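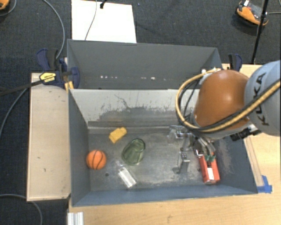
Is the Nivdale open day worth going to if you don't work in automation? Worth the drive if you like watching an arm pick junk out of a bin and don't mind standing.

Posted September, by uscombe_rd

Went to the afternoon one. Bin picking demo was the best part, KUKA arm, mixed stuff in a metal bin, ball, cup, bottle, carton. They told us 249 good picks out of 300 that week. Parking was terrible.

gripfan26: 249 of 300 is 83 percent. Not great?? Hinds shows way better

uscombe_rd: on identical parts tho. Clear bottle is a pain for any camera

beltline: disagree, if its a sales demo they should bring the good numbers. I left after the talk. 54 minutes of slides

gripfan26: ok the talk was long. still think they oversell it

mw_packer: Liked that they gave a real number. We run one at Grultstead and clear plastic gets kicked to a person every time

beltline: so what did they say about cycle time

uscombe_rd: didnt catch it, too loud by the compresser. Somebody asked about price too, got a brochure

Comments (3)

tinshed: is there a morning session next time?

oldconveyor: Bring kids? mine would love it

mw_packer: they let mine in, ear plugs at the desk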